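Vusberg's May figures and the price of stock

Vusberg put out its half-year numbers in May and most of the coverage went to the dividend. I was more interested in working capital, which is where higher borrowing costs show up first in a household goods wholesaler.

Inventory stood at 229 days of sales. The firm funds most of that through a floating-rate facility, so each rise in the base rate passes straight into the interest line. Gross margin held steady. Operating profit looks fine until you subtract the cost of carrying the stock, and then most of the improvement goes. 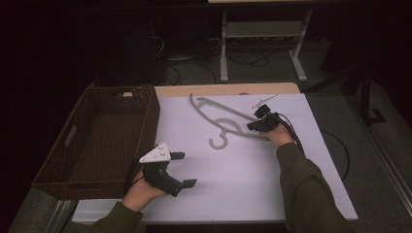
A grey plastic hanger on a white board.

Moradi, the closest competitor, went the other way. It ran stock down and accepted some lost orders, and its facility is now 20 per cent drawn. Revenue fell. Cash flow rose by more than the fall in revenue, mainly on lower payables and a smaller warehouse lease at Bavley.

The usual objection is that low stock is risky when freight is slow. I accept that, but the risk has a price and Vusberg is paying above it. Its covenant requires interest cover of 2 times, and another rate rise would leave little room. The notes give the test date but no sensitivity table – an odd omission for a company with 800 product lines and one lender. 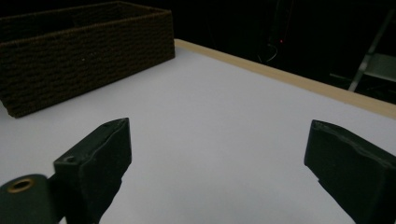 Nonell wrote in to say that I had ignored supplier credit, and that Vusberg's terms were lengthened last year, so the net funding gap is smaller than the stock figure implies. Fair point. I have reworked the sheet with the longer terms and interest cover improves slightly. The covenant is still tight, and I will look again when the full-year accounts are out.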